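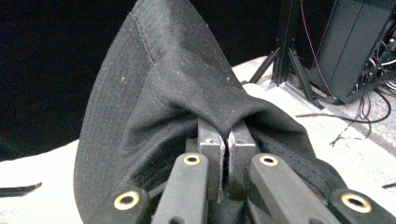

Soft goods first bc they take the longest and everybody skips them. Walk-through done Monday, July 25, 2022, before doors. Same sheet as February with comments typed under each line, sorry for typos, did this on my phone between bins. Hats are the worst for lint. The black bucket hat has specks all over the top of the crown and more in the folds, and a dark weave with that little diamond or grid pattern shows every bit of it. Seam on the crown looks fine. Goes to the lint pile, not the floor. Rest of the hat notes are in section 1.

**Site:** Grernilness thrift & costume hire, back sorting room + shop floor
**Checked by:** Dzifa Ankrah
**Key:** OK / FIX / HOLD (hold = off the floor till signed)

## 1. Hats, caps, scarves

- [x] Pockets, linings and sweatbands checked for pins — **OK**
 Found 2 safety pins, both in the straw sun hats. Nothing in the caps.
- [x] Brims checked for exposed wire — **FIX**
 Green felt one, wire is poking out at the back. Taped for now. Needs sewing, tape will not last a weekend.
- [ ] Lint and dust off before hanging — **FIX**
 Black bucket hat as above. Also both berets and most of the dark beanies. Roller is out of sheets again. Use the damp sponge on the woven ones till the new rolls come, don't use it on felt.
- [x] Seams and crown stitching — **OK**
 Tug it gently, look both sides. Don't just look at the outside pls.
- [ ] Chin cords on kids hats — **HOLD**
 Three with long fixed cords and no breakaway. Bagged, labelled, on the Mathew shelf. Cut the cords off or bin them, somebody decide.
- [x] Anything musty kept separate — **OK**
 One bag. Lid is on. Smell is still getting out a bit.

## 2. Racks and shelving

- [x] Rolling racks, wheels lock — **FIX**
 Rack by the fitting room, back left wheel doesn't lock. Turned it to the wall. Same wheel as February!! Order the part.
- [x] Wall shelf brackets tight — **OK**
 Did all of them with the screwdriver. One took half a turn.
- [x] Weight on top shelves — **FIX**
 Suitcases back up there. They were down last week. Moved them to the floor under the window, they stay there.
- [x] Hat stand steady — **OK**
 Wobbles if loaded on one side. Spread them out. Heavy hats on the lower pegs.
- [ ] Hooks at eye height have caps — **FIX**
 9 caps missing, mostly the scarf wall. Bag of spares is in the till drawer, ran out of time.

## 3. Steamer, iron, electrical

- [x] Milulon steamer, cord and plug — **OK**
 Cord fine. Wound too tight again, loose loops please.
- [x] Steamer tank emptied at close — **FIX**
 Was full when I came in. Empty it, leave the cap off overnight.
- [ ] Iron — **HOLD**
 Cord cover split near the handle. Unplugged, red tag on, do not use. Not even for one shirt.
- [x] Extension leads — **OK**
 One in use, not daisy chained, not under the rug.
- [x] Outlets, covers intact — **OK**
- [x] Lights, fitting rooms — **FIX**
 Room on the right flickers. Changed the bulb, still flickers, so it's the fitting. Landlord ticket 3725.

## 4. Floors and exits

- [x] Back door opens fully from inside — **OK**
 Opens, but sticks at the bottom. Shoulder needed. Would rather it didn't need a shoulder. Added to the landlord ticket.
- [x] Path from sorting room to back door — **FIX**
 Donation bags in the way, moved them. Yellow line on the floor means nothing past it, bags included.
- [x] Exit sign lit — **OK**
- [x] Fire extinguisher, gauge in green, pin in — **OK**
 Tag in date. Someone hung a tote on it. Took it off.
- [x] Rugs flat — **FIX**
 Corner by the shoe rack curls. Double sided tape done, check again Friday.
- [ ] Step edge marked — **FIX**
 Strip is peeling, half gone on the left. Tripped on it myself carrying the sheets.

## 5. Sorting table and tools

- [x] Scissors and seam rippers capped, in the tray — **OK**
 One ripper without a cap, stuck a cork on it.
- [x] Tagging gun, needle guard on — **FIX**
 Guard found on the floor. Put it back on. If it comes off again, tell me and I'll get the Ciltard one, the guard clips instead of sliding.
- [x] Gloves available, all sizes — **OK**
 Box of 200 mediums, opened today. Larges low.
- [x] Sharps tin — **OK**
 Half full. Lid screws down, check it every time.
- [x] Sprays and stain stuff labelled — **FIX**
 One spray bottle, no label, smells like vinegar. Poured it out and rinsed it. No label = down the sink, that's the rule from now on.

## 6. Laundry corner

- [x] Dryer lint screen — **FIX**
 Thick as a blanket. Every load, not every day. Wiped behind the machine too while I was there.
- [x] Detergent up high, lid shut — **OK**
- [x] Wet floor sign present — **OK**
 It's behind the dryer. Should be in front where people can grab it.
- [ ] Hats kept out of the dryer — **FIX**
 Pulled a wool cap out of a towel load, doll size now. Hand wash, reshape, dry on an upturned bowl. Fabric bucket hats the same way, brim flat.

## Still open

| Item | Who | Status |
|---|---|---|
| Iron, split cord cover | Dzifa | tagged, replace |
| Kids hats, cords | whoever opens | decide |
| Rack wheel | Dzifa | order part |
| Hook caps | anyone w/ 10 min | spares in till drawer |
| Step strip | Dzifa | buy tape |
| Lint rolls | Dzifa | on the list |
| Light + back door | landlord | ticket sent |

Holds don't go back out till my initials are on the tag — yes even if a customer asks. Put comments under the line they belong to, not on sticky notes, I lost two of those last time and still don't know what they said.

Didn't get to the basement or the window display. Doing those tomorrow first thing, leave the basement key on the hook.

D.A.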